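How to Pack and Ship an Old Game Controller (So It Gets There in One Piece)

I've been swapping used game gear with people for years, and I love it! You clear a shelf, somebody across the country gets the exact controller they've been hunting for, and the whole thing costs you a box and a little patience. My friend Chia-jung Tsang got me started, and most of these steps are hers.

What you need

A cardboard box, a used one is great
Packing tape
Soft paper or bubble wrap
A plastic bag with a zip top
A marker and a label

Step 1: Clean it and clear it

Wipe the grips with a barely damp cloth and run a dry cotton swab around the base of each stick. Sign out of every account. If it has a removable battery, take it out and ask your carrier how batteries have to travel.

Step 2: Protect the sticks

Sticks are the part that breaks. Lay a folded strip of soft paper on each side of them, so that any pressure lands on the strips, then wrap the whole thing twice. Screens get their own layer first. Zip it all into the bag.

Step 3: Pick and check the box

You want two inches of padding on all sides. Scuffs and small dents are fine (I reuse boxes until they give up), but press on the corners and toss anything that feels mushy. Bright tape over a flap is handy when you have several boxes going, and red is my favorite.

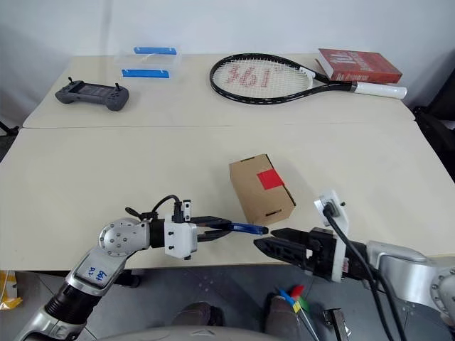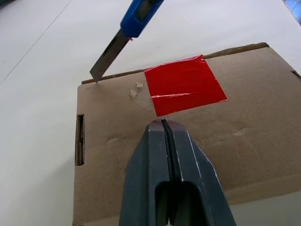
Step 4: Build the bottom

Tape the center seam, then run a strip across each end so the tape makes an H. Crumple paper into the bottom until it pushes back at you. Set the controller in the middle and fill in around it.

Step 5: Do the shake test

Close the flaps and shake. Hear anything move? Add paper and try again. I once sent a Zastis pad 457 miles to Tanko Igwe with a big gap at one end, and it showed up with a stick snapped clean off. I still feel bad!

Step 6: Label it

Write the address on the label and again on a slip of paper inside the box. Cover any old barcodes with marker. Then drop it off, send your swap partner the tracking number, and go see what else is on that shelf.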